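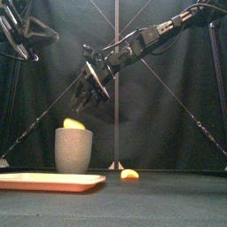

Progress report to the Kalinowski fund: Stumard room, table and backdrop
5 August 2024

Work completed

The black curtain is up and fills the background behind the table. We left it loosely draped. A flat-hung cloth was tried first and showed every fold line from the packet. The curtain came from Londex and was delivered in two lots, the second one nine days late.

The table has its flat black top. The pole behind the work area is standing on its foot, and the cables that cross behind the table are in place. One has a turnbuckle on it for taking up slack. Tension will be checked again when the room heating comes on in October.

The surface is marked with gray tape. Tape was chosen over paint so that positions can be changed without refinishing the top.

Table surface and small items

The top is slightly textured. It picks up dust and shows faint scuffs, and we now wipe it down at the start of each session. 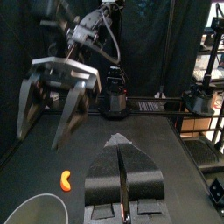
Small items are set out on the table along with the cups. The set includes a small orange cashew-shaped piece, which is easy to find on the black top. Darker pieces were harder to see and have been put aside. The item list now stands at 61 entries, and each entry has a storage number.

Spending

The budget for this stage was $616. The remaining balance is $200, which is set aside for a spare table top from Flelter. Tape and cleaning cloths came to $20. No other purchases are planned before the next report.

Still to do

Hem the curtain at floor level. Replace worn tape. Finish the storage labels for the cups. We also need a decision from the fund on whether the spare top can be ordered now, as Flelter has asked for four weeks' notice.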